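Table linens wanted for the November supper

Many of you have already been kind enough to dig through your drawers for us, and Maureen Clegg asks me to say thank you, at some length, because she's delighted! We have 54 cloths so far, in every stripe and plaid you can think of, and they're being folded for the long tables at Prernside Hall.

Blues, grays and browns are going together this year, and I must say I'm very taken with them.

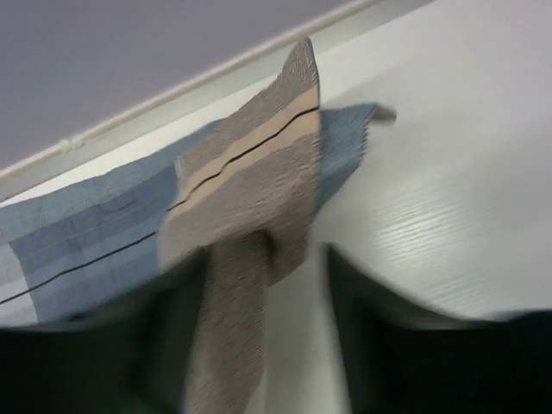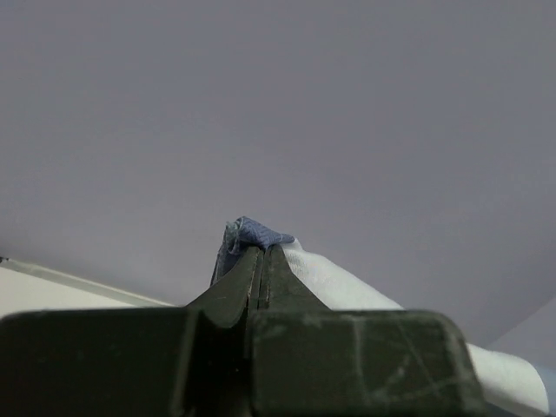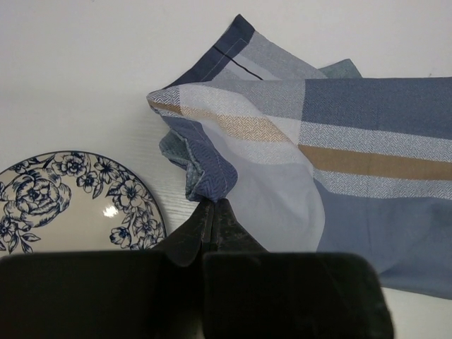 Dropping yours off

Bring cloths to the side door on Grewal Street any time before 2 in the afternoon (the bell sticks, so do give it a good push). Washed, please, but don't fuss about ironing, we have plenty of hands for that. Floral plates are welcome too. We'll be feeding up to 200, and Maureen would dearly love a few more to go around.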